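Chapter 3
Moving Stock: How a Small Parts Room Keeps Its Count

Read this first, then do the warm-up before class. Bring a pencil.

Esten ran a parts room for years with no system at all. Two clerks, one notebook, shelves to the ceiling. Somebody needed a hinge, somebody got a hinge. Then the firm took on the Zernach account and the notebook fell apart in a month. Orders short. Orders doubled. One customer got 833 brackets and no screws.

So, the problem of this chapter. Goods come in, goods sit, goods go out. At each step something gets written down, or it should. When the paper and the shelf disagree, you have a variance. Small variance, big variance, same word. You will see it on nearly every page from here on.

Some terms before we start. Receiving is the check at the door. Putaway is the trip to the shelf. Picking is pulling items for an order. Staging is the stop between picking and packing, usually a table, sometimes just a patch of floor with tape on it. Students skip staging. Don't. Most of the losses at Esten happened right there, with the part off the shelf and not yet in a box, and no line in the notebook for it.

A staging spot needs very little. Flat surface, good light, trays that get emptied between orders. Leftovers in a tray are the oldest mistake in the buisness: the last order's washers ride along with the next one, and now two counts are wrong. 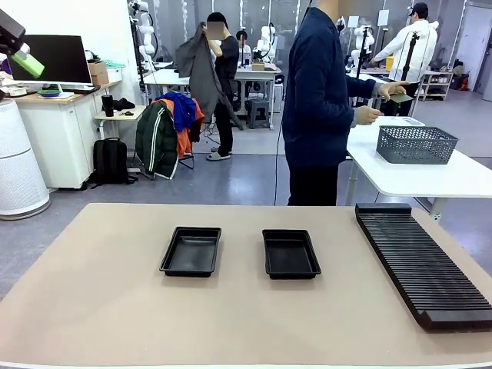
Edivaldo Trindade would put it more strongly. Staging, he argued in a letter to the first edition, shouldn't get its own heading at all, becuase every hour goods spend there is an hour of bad planning upstream. Pick later, pack at once, and the table can go. He ran the Bevuvis store that way, 2105 items on the list, and his January count came out clean.

Fair point. But Bevuvis shipped single-item orders mostly. Esten didn't. With six or seven lines on an order you wait for the last part, and while you wait the rest has to sit somewhere. We come back to this in the section on mixed orders.

Warm-up. The Ouazzani branch shows 330 door handles on paper. The shelf count is lower. Before anyone changes the record, where would you look? Write down every place a handle could be between the receiving door and the truck. Then put them in order, most likely first. Keep your list, you'll need it for the cycle count section.

3.1 What Gets Written Down at the Door

Start with the packing slip. It comes with the goods, it says what the supplier thinks was sent. Thinks. Count the goods before you sign it, and write your own number next to theirs.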